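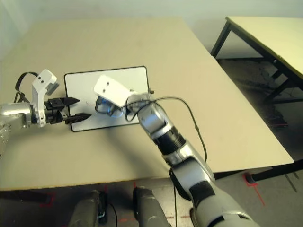
Two-arm cell on the kitting bench - what happens to the bench jobs?

Board: Shop Floor > Automation and Staffing
8 replies

kzepeda_kit
We do small-lot kitting and finishing at the Kadetville plant. In April the company put a two-arm cell on what used to be bench 8. It handles flat parts: pick up, turn, present to the wipe station, place in the tray. Before that the bench had two people per shift. Now it has one person who loads, clears faults and signs the lot sheet, and the second person was moved to packing.

Management calls the remaining job "cell attendant" and kept it at the same pay grade. My question for people who have been through this: did the grade hold, and did anyone get the training written into the job description? Ours is one afternoon with the integrator (Skostara) and a binder.

Heriberto Zepeda, second shift lead

drernel_tw
We ran the same kind of conversion at Drernel. The grade held for the first contract period. After that, new hires came in one grade lower under a different title, doing the same work. Get the title settled before the cell is accepted from the vendor. Once the acceptance form is signed the company has no reason to hurry.

On training: one afternoon is enough to learn start, stop and home. It does not cover fault recovery when both arms are holding the same part. Ask for that procedure specifically and ask for it in writing.

jzaidi
Controls tech here, not operations. I partly disagree with the above. Recovery on a two-arm cell should not be an attendant task in the first place. If both grippers have a part and one side faults, opening the wrong one first drops the part or loads the other wrist sideways. On our floor that is a maintenance call. Attendants clear single-arm faults only.

What is your fault rate? If you are calling maintenance once a shift it doesn't matter much who does it. If it is every half hour, the staffing plan was wrong.

kzepeda_kit
Last full lot was 3047 pieces with 46 stops. Most were missed grips on thin parts, where the fingers close on the edge and the part slides. Those the attendant clears. I don't have the both-arms faults broken out separately because the lot sheet has one line for "stop" and no cause code.

Maintenance response on second shift is 40 minutes when they are not busy. So in practice the attendant clears everything.

jzaidi
Then fix the lot sheet before you argue about grade. Add cause codes: missed grip, dropped part, joint fault, both-arms, operator stop. Run it for a few lots. Right now you have a total and no way to show what the attendant is doing with the time.

Also 46 stops on 3047 is not a terrible number for thin parts. Check the finger pads and the approach height. If the fingers come in too high they catch only the rim.

guilan_z
I work an attendant job like this one (Rocha, first shift), so a view from the bench. The pay question is real but the change I noticed first was pace. At the manual bench I set my own order and could get ahead before break. With the cell, the cycle is fixed and the work comes as interruptions. You can't start anything long. My supervisor assumed I could do label prep for another line between faults, and the label errors went up.

I will say my wrists are better. I was turning panels by hand for years and I would not go back to that part of it.

- Guilan Zou

drernel_tw
Agree on the interruptions. We had the "fill-in work" fight too. It ended with a rule that fill-in work has to be something you can put down in the middle without losing your place. Counting and labeling are both off the list. Wiping fixtures and restocking trays are on it.

To jzaidi: I understand the argument for making it a maintenance call, but with a 40 minute response that rule only exists on paper. People will clear the fault because the line is waiting. Better to train them and pay for it.

jzaidi
Or staff maintenance for second shift. Training the attendant is the cheaper fix and that is why it gets picked. I have no objection to training. I object to it being used to cover a hole in another department.

ktian_integration
Integrator side, different company from Skostara. Two practical points.

1. The recovery procedure exists. The programmer had to work out a release order to commission the cell. Ask for the recovery sheet by name, since it often stays in the commissioning folder and never makes it into the operator binder.

2. Ask for a guided recovery screen. It walks the attendant through which gripper opens first and locks out the rest. That is a small amount of programming, and it addresses both positions above.

I don't agree that bench staff can't handle this. The people who did the job by hand usually spot a bad grip sooner than the technicians do.

Kaiwen Tian

kzepeda_kit
Thanks, all. I've asked Skostara for the recovery sheet. Tiruwork Teshome in our training office is adding cause codes to the lot sheet starting with the next lot, and she wants the attendants to pick the wording. The grade question goes to the labor meeting after we have a few lots of data.

Guilan, did your supervisor drop the label prep in the end, or move it to someone else?

guilan_z
Moved it back to the label bench. It took two months and a customer return.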